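Facilities Support Desk – Flesmont Building
Ticket 489
Subject: Damaged table surface and rocking tray, shared workroom
Reported by: Lenuța Sârbu, Room Coordinator
Category: Furniture and fittings
Priority: Normal
Status: Open – awaiting replacement part

Initial report
The white table in the shared workroom has a damaged area on the left side of the top. The surface coating has lifted and catches on sleeves and paper. Staff have also reported that one of the round serving trays purchased from Oltau does not sit level when placed on this table. Please advise whether the two problems are related and whether the table should be taken out of use.

Response, 9:40 a.m.
Thank you for your report. Please confirm whether the table has been moved recently, and whether the tray rocks on other surfaces. Until the table has been inspected, kindly keep hot drinks and liquids away from the damaged area. Moisture under the coating will make the repair considerably more difficult.

Reply from requester
The table was moved from the second floor in July. The tray has been tried on the counter by the window and rocks there as well, though less noticeably. The other trays in the set give no trouble on either surface.

Inspection notes
The technician attended and checked the table with a level. The frame is sound and all four feet are in contact with the floor. The lifted coating was pressed down and covered with gray duct tape, laid in overlapping horizontal strips. This is a temporary measure only. The ends of the strips were torn by hand and are uneven; they should not be trimmed with a blade, as this would score the surface underneath.

The tray is a shallow round model in pale plywood with a thick rim and a recessed center. The right half of the table, which is undamaged, was used for checking it.
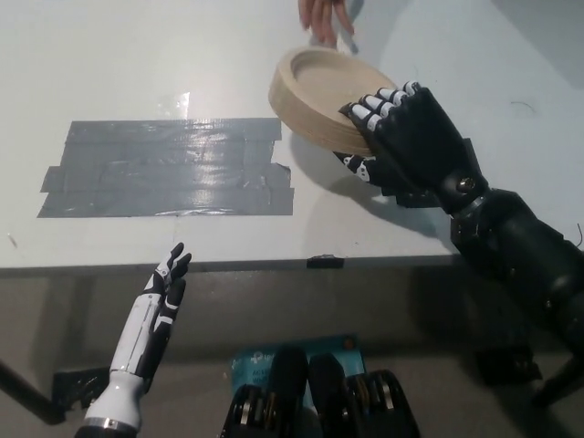 A straightedge placed across the underside showed a slight bow. The tray is therefore the cause of the rocking, and the table is not at fault in this respect. No separation was found between the layers at the rim. According to the requester, the tray had been stored upright beside a radiator for more than 6 weeks, and this is considered the likely cause.

Actions taken
Tray placed under an even weight on a flat shelf, away from heat. To be checked again at the next visit.
Table returned to use, right side only.
Replacement top requested from Rusu, size 240 cm, white. Quoted delivery 49 days.

Further message from requester
Thank you. One member of staff has asked whether the tape may be wiped down with the usual Dollulitz cleaner. The surface is glossy and shows marks. May we also have a second table in the meantime?

Response, 3:15 p.m.
Please use a barely damp cloth only. The cleaner has not been tested on the tape and may loosen the adhesive. If a strip begins to lift, press it flat and add a note to this ticket – do not remove it, as the coating may come away with it.

A second table is not available at present. Your request has been placed on the waiting list, and you will be notified by e-mail when one is returned to storage.

Next action: confirm delivery date with Rusu and recheck tray.
Assigned to: Furniture and Fittings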